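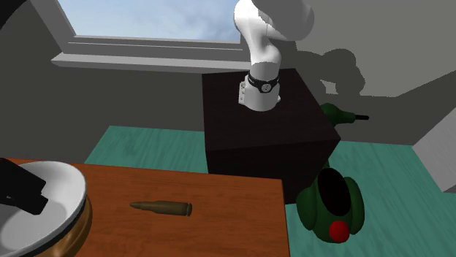
Figure 3. Simulated arm above the dark pedestal, rendered view.

4.2 How approval rules drift after the first year

When we started visiting Udstead we expected to spend most of our time on the rules themselves, the little "if this field changes, then send that message" statements that the sales operations staff had been adding to their customer database since the system was first switched on. We had read the earlier work on end-user automation, and we came with a tidy coding sheet that had a row for the trigger, a row for the condition and a row for the action. By the second visit we had mostly put the sheet away, and we would like to spend this section explaining why, and what we looked at in its place.

The Udstead account held 224 active rules at the time of our export. They had been written by 13 different people, and 17 of the rules had no description at all beyond a name. Those names are worth a moment of the reader's patience. We found "Discount check," "Discount check NEW," and "Discount check NEW (use this)," all three switched on and all three firing on the same opportunity record. The person who wrote the last one had moved to another department, and she kindly sat with us for the better part of an afternoon while we worked out that the first two were still sending emails to a shared inbox that had been renamed. She was a good sport about it, and she asked us to note that the inbox was renamed after her rule was written (we are happy to do so).

We use the word drift for this gap between what a rule was meant to do and what it does once the fields, teams and inboxes around it have changed. The term is borrowed from Cha's earlier interviews at Triden, where Woo-jin Cha followed a group of administrators through a merger of two sales regions and noticed that the rules broke far less often than people feared. They kept running, quietly, on the old region codes. We saw the same pattern at Udstead and again, in a milder form, at Manurung, where the administrators review their automation every September before the new quotas are loaded.

The Manurung review deserves more room than we can give it. Each rule has an owner, and the owner has to open the rule, read its conditions aloud to a colleague and say which team would notice if it were switched off. Reading aloud sounded a bit quaint to us when we first heard of it. After sitting in on 14 of these readings we came around, mainly on the strength of how often the reader stopped halfway through a condition and said something like "wait, we don't use that stage anymore." Most of the corrections we recorded were made at that moment, before the colleague had said a word.

Selex was our third site and the hardest to write about fairly. Its administrators had moved nearly all of their approval steps into one large flow, with branches for deal size, product line and contract type. They were proud of it, and we think they had reason to be, for new requests were handled in a single place and the history was easy to follow. The trouble came when two people needed to edit it in the same week. One administrator had taken to making her changes on Sunday evening so that she would have the flow to herself, and she had been doing this for so long that she no longer thought of it as a workaround.

It would be easy to read these three sites as a ranking, and we would gently ask the reader not to. Udstead had the most rules and the least paperwork, but its sales staff could also get a new alert built before lunch, and they valued that a great deal. Several of them told us they would gladly put up with a stray email or two in exchange. The cost of drift falls mostly on whoever inherits the system, and in our interviews those people were seldom in the room when the rules were being written.

We return to the question of ownership in Section 5, where we compare the rule histories with the interview accounts and look more closely at what happens to a rule when its author changes jobs.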